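Plilau 浮雕纹无纺布壁纸 叶影系列

首页 > 墙面材料 > 无纺布壁纸 > 叶影系列

产品编号:2728
品牌:Plilau
供应商:Clurbridge 墙面材料事业部
适用场所:住宅、酒店客房、办公接待区、诊所候诊区、展示空间
页面更新:2024年2月

产品概述

Plilau 叶影系列为中厚型浮雕纹无纺布壁纸,底纸采用纤维素与聚酯混合无纺布,表层经发泡压纹处理,形成细密的织物状触感。图案以放大的叶片与枝茎剪影为主题,单个叶形尺寸较大,适合整面铺贴,也可作为单面主题墙使用。

本系列由设计师 Ese Ezeani 主持开发。图案原稿以水墨拓印方式完成,经扫描分色后转入凹版印刷。原稿中叶缘的不规则毛边在制版时予以保留,因此成品图案边缘略有深浅变化,属于设计特征,不作为质量缺陷处理。

叶影系列目前提供五种配色:霜灰、亚麻、雾绿、岩青、暖沙。各配色的底色与图案色均在同一色系之内,明度差控制在中等范围。霜灰为常备库存,其余配色按订单排产。

规格参数

幅宽:53厘米
卷长:10.05米
花型循环:64厘米
对花方式:错位对花,错位距离32厘米
基材:无纺布
表层:发泡压纹乙烯基
施胶方式:墙面施胶
耐光色牢度:良好
可洗性:可擦洗
揭除方式:干法整幅揭除
包装:单卷热缩膜包装,每箱12卷
最小起订量(常备色):1卷
最小起订量(排产色):20卷

上述尺寸为标称值。压纹工序可能使幅宽产生轻微偏差,施工前应以实物为准。

用量计算

由于本系列为错位对花产品,损耗高于素色壁纸。订购前请按以下步骤计算用量。

一、测量墙面总宽度,除以幅宽0.53米,所得结果向上取整,即为所需幅数。

二、测量墙面净高,加上下修边余量共10厘米,再将所得高度向上取至花型循环的整数倍,即为单幅裁切长度。

三、以卷长10.05米除以单幅裁切长度,向下取整,即为每卷可裁幅数。

四、以所需幅数除以每卷可裁幅数,向上取整,即为所需卷数。

以净高2.60米、总宽4.20米的墙面为例:所需幅数为8幅;净高加余量为2.70米,取至花型循环整数倍后为3.20米;每卷可裁3幅;所需卷数为3卷。建议在计算结果之外另备1卷,供日后局部修补使用。

门窗洞口面积原则上不予扣除。洞口宽度超过两幅且上下均无需铺贴时,可按实际幅数扣减。

同一墙面应使用同一批号产品。批号印于每卷标签右下角,开封前请逐卷核对。追加订购时请提供原批号,Clurbridge 将优先从同批库存中调拨;如同批已售罄,将在发货前书面告知,由客户决定是否接受其他批次。

基层要求

墙面应坚实、平整、干燥、清洁,无起粉、空鼓及油污。新抹灰墙面应充分养护,含水率不得高于8%。石膏板墙面的接缝与钉孔应以专用腻子填平并打磨,接缝处须粘贴接缝带。

吸水性较强的基层应先涂刷基膜一遍,待完全干燥后方可施工。旧墙面如有深色涂料,应先以浅色底漆覆盖。原有壁纸须全部清除,不得在旧壁纸上直接铺贴。

厨房灶台后方、淋浴区及其他长期受水蒸气直接作用的墙面,不适合使用本产品。

施工说明

施工环境温度宜在10℃至25℃之间。施工期间及施工后48小时内应关闭门窗及空调,避免因干燥过快导致接缝收缩。

铺贴前以激光水平仪或铅垂线在墙面标出首幅基准线。首幅宜自主要视线方向的一侧开始,依次向另一侧推进。单面主题墙可由中线向两侧铺贴,使完整叶形位于墙面中部。

将无纺布专用胶以滚筒均匀涂布于墙面,涂布宽度略大于一幅。壁纸无需浸润,可直接自上而下贴合,并以软质刮板由中央向两侧排出空气。发泡压纹表面不得使用硬质刮板或金属压辊,以免压平纹理。

第二幅起按错位方式对花。奇数幅与偶数幅建议分别自两卷裁取,可减少裁切损耗。接缝应平接,不得搭接或拉伸。溢出的胶液应立即以清洁的湿海绵吸除,不得来回擦拭。

阴角处应将壁纸裁开,转过墙角的宽度保留1厘米至2厘米,余幅重新以铅垂线定位后铺贴。阳角处如墙角垂直度良好,可整幅包覆;垂直度偏差较大时应在转角后裁切重拼。

插座与开关处施工前必须切断电源,拆下面板,沿对角线切开壁纸后修边,再将面板复位。

铺贴完成首三幅后应暂停施工,在正常照明下检查颜色与花型。如发现异常,请立即停止并联系供应商。已铺贴超过三幅的产品,Clurbridge 不受理外观方面的退换申请。

配色与搭配

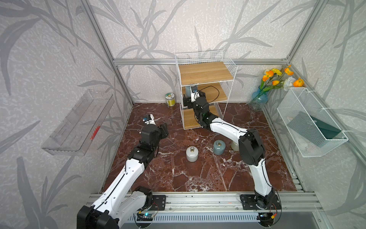
霜灰配色在五种配色中明度最高,适合采光不足或面积较小的空间。与之搭配的地面材料可选范围较宽,浅色木地板、中灰地毯及深色石材均可采用。选用深色石材时,应注意墙面与地面之间的明度落差,必要时以中间色踢脚线过渡。浅灰白底色上的大幅灰色叶片与枝茎剪影,与带有白色和粉色纹理的深红棕色大理石面并置时,冷暖对比较为明显,图案本身不宜再叠加其他花型织物。窗帘及软包建议选用素色,色相以石材纹理中的浅色为参照。

亚麻与暖沙两种配色适合与橡木、藤编及未漂白棉麻配合使用。雾绿适用于书房与候诊区。岩青明度较低,建议仅用于单面墙,其余墙面配以同系浅色乳胶漆。Fultside 涂料色卡中与各配色对应的色号可向销售人员索取。

本系列花型较大,净高低于2.30米的空间应在订购前索取样张,贴于墙面后在日光与灯光下分别观察。屏幕显示颜色与实物存在差异,以实物样张为准。

日常维护

日常除尘可使用软毛刷或吸尘器毛刷头,沿纹理方向轻扫。局部污渍可用微湿软布蘸取中性清洁剂擦拭,再以清水擦净并用干布吸干。不得使用含溶剂、漂白剂或研磨颗粒的清洁用品,也不得使用蒸汽清洁机。

家具与墙面之间宜保留适当间距,以利通风并避免磨损。接缝如出现局部翘起,可用细毛刷补涂少量接缝胶,待胶液略干后轻压贴合。

样张与订购

样张分为A4样张与整幅样张两种。A4样张免费提供,每位客户每次限取5张。整幅样张长度为一个完整花型循环,收取工本费,正式下单后可全额抵扣。

常备色自付款确认后3个工作日内发货。排产色的生产周期为四周,每年9月为设备检修期,该月提交的排产订单顺延至次月安排。单笔订单达到500卷的工程客户,可申请专属批号及分批交付,具体条款以书面合同为准。

工程客户可委托 Theodorakopoulos 室内工程事务所提供现场测量与排版服务。该项服务另行计费,测量报告中包含各墙面的幅数、起始位置及裁切清单,可直接交付施工单位使用。

退换货政策

未开封的常备色产品,自签收之日起30日内可申请退货,往返运费由客户承担。排产色、专属批号产品及已裁切样张不予退货。

运输途中造成的破损,请在签收后48小时内提交外包装及破损部位的照片,并注明订单编号与批号。经核实后,Clurbridge 将免费补发同批产品。

产品在符合本页施工说明的条件下使用,自签收之日起享有五年质量保证。保证范围包括底纸分层及印刷层脱落,不包括因基层潮湿、清洁不当、机械磨损或日光直射造成的变化。

相关产品

Plilau 素织系列无纺布壁纸
Plilau 无纺布专用墙纸胶
Plilau 墙面基膜
Plilau 软质刮板与接缝压辊套装

资料下载

叶影系列技术参数表
叶影系列施工指南
用量计算表
维护与清洁说明

如需样张、报价或技术支持,请填写本页询价表,并注明产品编号、配色及预计用量。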